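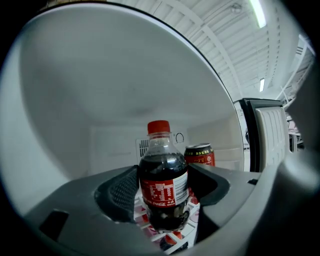
Cola bottle with a red cap, inside a refrigerator.

Hangate Drinks Price List

Shelf prices for bottled and canned drinks, collected from small shops in two towns, Hangate and Jukent. One row is one product in one shop on one visit.

Version of April 3, 2024. Maintained by Mwende Waweru. The first round of collection was done by Jabari Owino in November.

Files

prices.csv – the main table
shops.csv – shop codes and town, no names or addresses
units.csv – container sizes, all converted to milliliters

Columns in prices.csv

shop_id: matches shops.csv
product: name as printed on the container
container: bottle, can or carton
size_ml: whole number
price: in local currency, deposit not included
chilled: yes or no
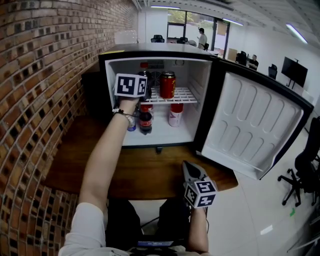 Mini fridge with a can and a bottle on the wire shelf.

Chilled and unchilled prices are kept as separate rows, even when they match. Several shops in Jukent charge extra for cold drinks and write only the higher price on the door.

Coverage

There are 20 shops and 95 products. Each shop was visited 2 times. The Kariuki store closed between visits, so it has first-round rows only.

Known problems

Multipacks are left out. In 5 shops the deposit was already part of the posted price, and we subtracted it by hand. Anby products changed bottle size between rounds – check size_ml before comparing them.

Use

Free to use and share with credit. Send corrections to Mwende with the shop_id and the row as it stands now.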